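From the Kitchen Table: Learning to Love the Long Rise

Well, it's April again, and that means the windows in our kitchen have come unstuck and I've been baking bread as if we had a crew of lumberjacks to feed. Several of you wrote in after last month's issue asking about the rye loaf I mentioned in passing (I had no idea so many of you read all the way down to the bottom, bless you), so I thought I'd give it a proper spot this time instead of tucking it in after the seed swap notices.

I should start by saying I didn't come to rye easily. My grandmother baked white bread and only white bread, and when I married into a family that considered rye a food group, I smiled and ate it and privately thought it tasted like a wet basement. It was Siiri Koppel who changed my mind. She used to live two doors down from us on the Arnholm side of the creek, and one winter she brought over a loaf that was nearly black and heavy as a paving stone, wrapped in a dish towel. She told me not to touch it until the next afternoon. I touched it that night, of course, and it was gummy and I thought, well, there you go. Then I had a slice the next day with butter and a little salt, and I believe I ate a third of that loaf standing at the counter.

So if you take one thing from this, take Siiri's advice and let the loaf sit. Mine rests overnight in a towel and doesn't see a knife before lunch.

The starter I use came from her too. I feed it equal weights of rye flour and water, stir it with the handle of a wooden spoon, and leave it on top of the refrigerator. Some weeks I forget it entirely. Rye starter is a forgiving creature and mine has come back from worse neglect than I'd like to admit in print, including the summer we drove to Skemska to see the cousins and came home to a jar with a gray lid of something on top. I scraped it down to a clean spoonful from the bottom, fed it for three days, and off it went again, cheerful as anything. (If you ever see pink or orange or fuzz, though, please throw it out and start over.)

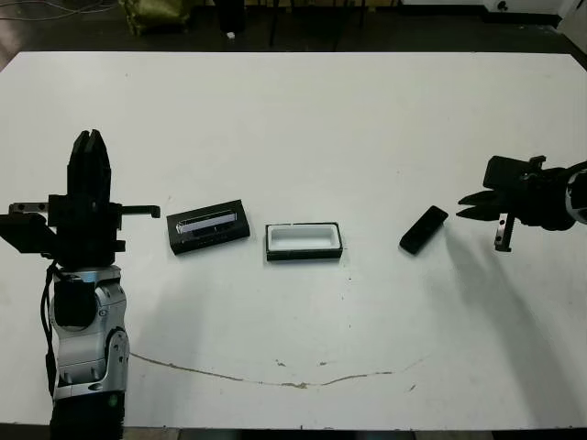

The night before baking, I mix 400 grams of dark rye flour with the same weight of water and two big spoonfuls of the starter, cover the bowl with a plate, and go to bed. In the morning it should smell sour and a bit like apples. Then in goes another 400 grams of flour, half rye and half bread flour, a good tablespoon of salt, a spoonful of molasses, and enough warm water to make something that looks like mortar. You'll be sure you've done it wrong. You'll want to knead it, and you can't, it will only climb up your wrists. I stir until my arm complains and then I scrape it all into a buttered pan — a big one, or two small ones — and smooth the top with a wet hand.

After that comes the waiting, and I've come to think of it as the best part. My kitchen runs cool, so it takes most of the morning. When Krystyna Brzozowska bakes the same recipe over at her place, with that woodstove of hers going, she has it in the oven before I've finished my second cup of coffee. Watch for little pinholes opening on the surface. Don't go by the clock. I did for years and my loaves split down the side every time.

The oven should be as hot as yours will go without setting off the smoke alarm for the first 14 minutes, and then down to 350 for another hour or so. Krystyna turns hers out of the pan for the last 30 minutes of that to get a harder crust. I don't bother, but Jarosław Kwiatkowski, who had some of each at the potluck, told me very kindly that hers was "more of a bread." I've decided to take it well.

A word about caraway, which I know some of you feel strongly about. I like it toasted in a dry pan first, just until you can smell it, and then crushed a little. My husband would prefer I left it out, so I make one pan with and one pan without, and the one without always gets finished first, and we don't discuss it.

As for what to eat with it, there's the obvious butter and the obvious herring. But I've had a lovely time this spring with soft cheese and the first radishes, sliced thin, and with the plum jam Jayson Panganiban sold at the church table last fall. (Jayson, if you're reading, I'm down to my last jar and I'd like to be put on the list!) Stale ends go in the freezer, and when there's a bagful I make bread soup with dried apples and cinnamon, from a card in Siiri's handwriting that has so much molasses on it by now that I mostly have to go from memory.

If you'd like some starter, I have plenty to spare, and it travels well in a jam jar with the lid on loose. Bring your own jar if you can, mine seem to leave the house and never come home. Just knock at the side door any time after ten in the morning — the front one still sticks.

Next month, Gaspard Delorme has promised to write up his method for putting up asparagus, so do send me your questions for him before I send this off to the printer.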